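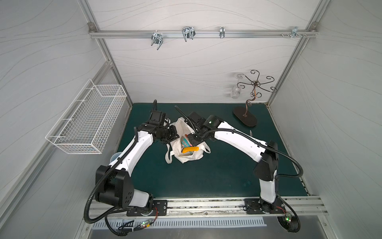 Zulorcombe Residents' Help Pages
Shopping, Household and Consumer Matters

Shop refuses to exchange a canvas bag after the handle stitching failed

Posted by Osian Watkins, Bloxham

I should be grateful for guidance on the following matter.

In March I bought a canvas shopping bag from an independent household goods shop in Ivley. It was sold from a display marked "strong everyday shoppers" and I paid by debit card. I used it for ordinary groceries, chiefly tins, milk and vegetables. After 3 weeks the stitching at the base of one handle came away and the bag dropped on the pavement outside the post office. A jar of beetroot was broken. I do not seek to recover the cost of the beetroot.

I returned to the shop with the bag and was informed by the assistant that bags are treated as packaging and are therefore excluded from the exchange policy. She also pointed to a notice beside the till stating that no refunds are given without a receipt. I no longer hold the receipt, although the payment appears on my bank statement. The manager was absent on that occasion and has not replied to the note I left.

My questions are these. Is a bag that has been bought as an item in its own right properly regarded as packaging? Is the shop entitled to insist on the receipt? And would I weaken my position by having the handle repaired in the meantime? A neighbour has offered to sew it and I am in need of a bag.

I appreciate that the sum involved is small. I have been a customer of this shop for many years and would prefer to settle the matter courteously.

3 replies

Sorby Advice Desk

Thank you for your enquiry. The following is general information and applies to purchases made from a trader in England or Wales.

A bag for which you paid a separate price is goods in the ordinary sense. Under the Consumer Rights Act 2015, goods sold by a trader must be of satisfactory quality, fit for purpose and as described. The description on the display is relevant here. A bag presented as strong and suitable for everyday use may reasonably be expected to carry everyday shopping for longer than the period you mention. The shop's own exchange policy may be as generous or as limited as it wishes where a customer has simply changed his mind, but it cannot remove the rights that apply to faulty goods.

With regard to the receipt, a trader may ask for proof of purchase. A receipt is one form of proof, and a bank statement showing the date, the name of the shop and the amount is generally acceptable. Should the statement show only a total, it would assist to set out what else was bought on the same visit.

You should note the time limits. There is a short-term right to reject faulty goods and obtain a full refund, which normally runs for 30 days from the date on which you received them. If that period has passed, you may ask for a repair or a replacement. Where the repair or replacement is unsuccessful, or cannot be provided, you may then ask for a price reduction or exercise the final right to reject. For faults appearing within the first six months, the fault is ordinarily presumed to have been present at the time of sale when a repair or replacement is sought, and it falls to the trader to show otherwise. That presumption does not extend to the short-term right to reject, for which you may be asked to show the fault yourself.

We would advise against having the handle sewn before the shop has been given an opportunity to examine it. A repair carried out by another person may make it difficult to establish how the stitching failed. Please keep the bag in its present state, unwashed, and take clear photographs of both handles so that the sound one may be compared with the other.

A letter or email to the manager would be the appropriate next step. It should state:

the date and place of purchase
the price paid and the method of payment
the nature of the fault and the date on which you noticed it
the remedy you are asking for
a date by which you would like a reply, 14 days being usual

Please retain a copy. If no satisfactory reply is received, you may wish to speak to Citizens Advice, who can explain what further steps are open to you. The small claims procedure exists but carries a fee, and you will wish to weigh this against the value of the bag.

Ivley Reader

Same shop, I think, if it is the one on the corner by the bank. I had a similar difficulty with a peg bag and the manager exchanged it without discussion once I had spoken to him in person. He is generally present before ten in the morning. The assistants are not permitted to authorise anything and it is of little use to argue with them.

I would add that tins are heavy and ought to be divided between two bags.

Bloxham Mending Circle

The legal position has been dealt with fully and we shall not add to it. We write only on the matter of the handle, for use once the shop has given its answer.

Handles on inexpensive canvas bags are frequently attached with a single line of stitching across the end, and the whole load then falls upon that line. A sound repair is made by laying the end of the handle flat against the inside of the bag, with an overlap of at least 4 centimetres, and sewing a square with a cross through it. Use strong polyester thread and a heavy needle of the kind sold for denim. Ordinary cotton sewing thread will not last. If the cloth has torn where the old stitches were, place a patch of similar weight behind it before sewing, and let the patch extend well beyond the tear.

The second handle should be treated in the same manner, even where it appears sound. The work can be done by hand with backstitch, although a thimble will be needed at the corners where the layers are thickest.

Osian Watkins, Bloxham

I am obliged to all who replied. The neighbour has been asked to wait, and I have written to the manager on the lines suggested, enclosing a copy of the bank statement. I shall also call at the shop before ten. I have bought denim needles in case they are required.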